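Retort pouch and sauce packet

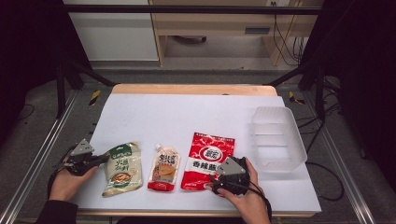
A stand-up pouch, a spouted pouch with a white screw cap, and a red packet marked 香辣酱, laid in a row beside a translucent open-topped box.

A food pouch is a soft, sealed package made from one or more thin layers of flexible material and used to hold cooked dishes, sauces, seasonings, drinks and a great many other things that people once bought mostly in cans, jars and bottles. The word covers a wide family, from the little flat packet of soy sauce that comes tucked in with a takeout order to the large standing bag that holds a whole family's worth of soup. In everyday speech the names run into one another, and a shopper may say packet, pack, sachet, bag or pouch for very much the same thing, depending on where he or she grew up.

This article deals mainly with the pouches and packets found in home kitchens, and in particular with those used for ready-made dishes and for Chinese sauces and seasonings.

Names

In American English, "pouch" usually suggests something with a bit of body to it, while "packet" is kept for the smaller and flatter kinds. "Sachet" is more common in British and French usage and, in the United States, is as likely to bring to mind a small bag of lavender in a dresser drawer. The term "retort pouch" is used for pouches that are filled, sealed and then heated under pressure so that the food inside will keep without refrigeration. The retort is the large pressure vessel in which the heating is done, and the name has stuck to the package even though most people who eat from one have never seen the machine.

Main types

Stand-up pouch. The bottom of this pouch has a folded panel, called a gusset, which opens out as the pouch is filled and lets it stand on a shelf. When laid on its back it takes up rather more room than one expects, and a full one has a pleasant heaviness in the hand. Stand-up pouches are popular for stews, rice dishes, dried fruit, nuts and pet food. The front is broad and smooth, so there is plenty of space for the name of the dish in large lettering and a photograph of a serving in a bowl, and many makers use both.

Spouted pouch. A short, stiff neck is sealed into the pouch, most often at the top edge or at one corner, and closed with a screw cap. The great advantage is that it can be closed again, which makes it well suited to sauces, cooking pastes, fruit purees and anything else that is used a little at a time. Cooks who like to get the last spoonful out will roll the pouch up slowly from the bottom, much as one does with a tube of toothpaste.

Flat packet. The simplest kind, and the oldest of the three in most kitchens, is made from two sheets, or one folded sheet, sealed along the edges. It has no gusset and will not stand by itself. Flat packets are used for single portions and for strongly flavored sauces, where a small amount goes a long way. A notch is often cut into one edge to help with tearing, though it does not always help as much as it should, and a pair of kitchen scissors is the usual answer.

Chili sauces in packets

Among the sauces sold in packets, xianglajiang (香辣酱) deserves a few words of its own. The three characters mean "fragrant," "spicy" and "sauce," and the name is used for a whole range of chili sauces and pastes. Recipes vary a good deal from one maker to the next. Chili peppers and oil are nearly always present, and fermented beans, garlic, sesame, peanuts or Sichuan pepper may be added. It is stirred into noodles, spooned over rice, spread inside flatbreads, or fried briefly in a hot pan at the start of a dish, when its smell will fill the kitchen and very likely the hallway too.

Reading the label

Labels on Chinese food packages commonly put the name of the product in the largest characters, with smaller text for the ingredients, the net weight and the storage instructions. A bowl or plate of the finished food is often shown, and this can be a real kindness to a shopper who does not read the language. It should be taken as a serving suggestion, however. The slices of meat and sprigs of green in the photograph may well be things the cook is expected to supply.

Colors are a friendly guide but not a dependable one. Red is widely used for hot and spicy foods, and it is also simply a cheerful color that many makers are fond of.

Heating and serving

Directions differ, and those printed on the package should always come first. Many retort pouches can be warmed unopened in a pan of simmering water. Some are made for the microwave, while those containing a layer of metal foil generally have to be emptied into a bowl before they go in. A hot pouch should be opened carefully, with the face held back from the steam.

Storage at home

Unopened shelf-stable pouches keep well in a cool, dry cupboard. Once opened, most sauces belong in the refrigerator, and a flat packet that has been only partly used is best emptied into a small jar with a lid.

Keeping the pouches in order is a little harder, as they slide over one another and seem to work their way to the back of the shelf. Armelle Lacroix, in her household guide The Dusness Pantry, recommends filing them upright in a shallow open box, the tall ones at the back and the flat packets in front, with the oldest nearest the hand. A see-through box makes it easy to tell when supplies are running low, and one with ridges or dividers keeps small packets from slumping into a heap. Concetta Monti prefers to sort by meal, so that the noodle sauces live together and the soups have a corner to themselves. Both methods have their followers, and a good many households use a mixture of the two.

See also

Canning
Condiment
Doypack
Food storage container
Sichuan cuisine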